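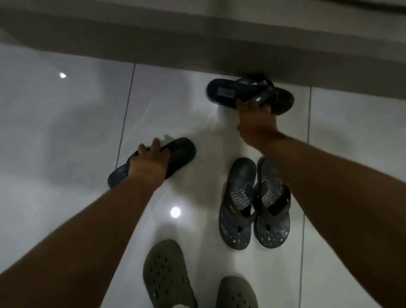 拖鞋是一个家里最难管的鞋。皮鞋和球鞋穿完一般会放回柜子，拖鞋不会，它在门口被踢掉，第二天还在原地，第三天旁边多出一双。墙根的白瓷砖上摊着六只，一只藏青色的一体成型拖鞋，一只藏青色人字拖，一双灰蓝色、鞋床印着水波纹的人字拖，再加一双橄榄灰的洞洞鞋，这样的门口在我走访的人家里很常见。把它们两两配好、靠墙摆齐，用不了一分钟，难的是明天还是这样。

今年十月起，我陆续去了12户人家，看他们怎么放鞋。这些家庭有的住老公房，门一开就是饭厅；有的住新小区，玄关里打了到顶的柜子。柜子的大小和门口的整齐程度关系不大。有一户的鞋柜占了整面墙，拖鞋照样堆在门垫上，女主人说柜门要弯腰才能拉开，孩子手里拿着书包，根本不会去拉。

做了多年居家收纳的Jocelyn Javier对这种情况很熟悉。她在一家叫Macaraeg的小工作室上班，工作室只接玄关、厨房和储物间三类活。她进门先不看柜子，看地。

“地上的鞋是每天真正在穿的鞋，”她说，“柜子里的多半是换季的，或者舍不得扔的。大家花钱做柜子，放的是后面那种。”

她的做法从清空地面开始。所有拖鞋拿出来，一双一双配好，鞋底朝上看一遍。底纹磨平的，在瓷砖上容易打滑，直接淘汰。鞋床开裂的、带子松脱的，也不留。剩下的按谁穿分，再按在哪里穿分：室内的、阳台的、倒垃圾和取快递的。分到最后一类，往往会吵起来，有人认为下楼取快递可以穿室内拖鞋，有人绝对不行。Javier不评理，她只要求当场定下来，然后按定下来的规矩留位置。

颜色相近的拖鞋容易拿错，深色的尤其如此。藏青、黑、深灰，在傍晚的门厅里看起来差不多。两个人脚码接近，就会出现一人穿走一只的事。她建议同一户人家里每个人固定一种款式，一个穿人字拖，另一个就穿一字的，用脚伸进去就知道对不对，不必开灯看。

材质也要分开考虑。洞洞鞋轻，冲一冲就干净，适合放在阳台或厨房后门，缺点是孔里积灰，鞋床边缘的一圈最脏，要用旧牙刷。人字拖薄，占地方小，可以立着插进窄架，但是夹脚的那一根带子不能长时间受压，两只叠放时应该底对底。一体成型的厚底拖鞋最占高度，放进普通鞋柜要浪费半层，不如留在外面。有布面或者绒面的，冬天潮气重，穿完要晾，不宜马上关进柜子。

清洗并不复杂。塑料和发泡材质的，用中性洗涤剂加温水，刷完立在阴凉处控水。不要放在暖气片上，也不要放在夏天的窗台上暴晒，发泡材料受热会缩，缩了以后鞋码就小了半号。鞋床有花纹或者凸起图案的，顺着纹路刷，污垢都在凹下去的地方。鞋洗的时候，地也该擦。浅色亮面瓷砖的好处是脏了看得见，坏处也是这个，门口那几块砖的砖缝比屋里别处黑得快。

说到架子，12户里有七户买过专门的拖鞋架。最便宜的是粘在墙上的塑料挂架，价格低，装起来快，掉得也快。墙面刷的是乳胶漆，胶撑不了多久，掉的时候连漆皮一起带下来。有一户在浅灰色的墙上补了三次，补漆的颜色每次都差一点，后来在那里放了一盆绿植。

落地的窄架稳当一些。我在其中两户看到同一款，牌子叫Rurkholm，铁质，分两层，卖200元。两户都用了一年以上，架子没有变形，问题在于下层离地太近，拖把伸不进去。另一款来自Plukitz，是一块带浅槽的木板，直接平放在地上，拖鞋前端搭在槽里。它挡不住灰，也不省地方，但用的人评价最好，原因是鞋脱下来往前一推就到位，小孩也做得到。

Ehsan Durrani家用的就是这种木板。他家四口人，门厅宽度只有一米出头，从入户门到墙根放木板的位置，他量过，56厘米。他试过把拖鞋收进柜子，坚持了一个多星期。

“每天回来手里都有东西，”他说，“菜，书包，有时候抱着孩子。你让我再蹲下来开柜门，我做不到。用脚能完成的事我才会每天做。”

他的办法是限数。木板上能放几双，家里就在门口留几双，多一双就要有一双离开。客人用的拖鞋装在布袋里挂在门后，来人才取。阳台那双单独放阳台，不进屋。他太太起初觉得太死板，后来自己把几双旧的清理掉了，其中有一双是旅游时在海边买的，穿过两次。

限数这一条，Javier也提，但她说不出一个适合所有人的数字。养狗的人家，门口要多一双可以沾泥的。有老人的人家，换鞋凳比鞋架重要，拖鞋应该放在坐下来伸手够得到的地方，鞋跟最好有包裹，不建议穿人字拖。租房的人家不要打孔，一块板、一个浅筐就够。

筐也有筐的毛病。筐太深，鞋就会往里扔，底下的永远翻不到。她在Ondach小区整理过一户，一个编织筐里倒出来的拖鞋，有好几只找不到另一半。那户人家后来整个门厅重做了收纳，换了矮柜、凳子和地垫，材料加人工一共花了1,415元，比他们原先打算定做的柜子便宜得多。

我自己家门口也照着改了一次。先把鞋全部拿开，擦了地，墙脚有一道鞋头蹭出来的灰印，用橡皮擦掉了大半。然后把要留的拖鞋鞋头朝墙摆好，试着进出了几趟，又改成鞋头朝外。鞋头朝墙，回家时要转身才能穿；朝外摆，进门踩上去就走。不过出门脱鞋的时候，它们总会变回朝墙的方向，得用脚拨一下。

两个星期过去，我没有买架子。灰色的那双放回了阳台，门后的挂钩上多了一只装客用拖鞋的布袋。地垫往左挪了一掌宽，门打开时不再刮到鞋跟。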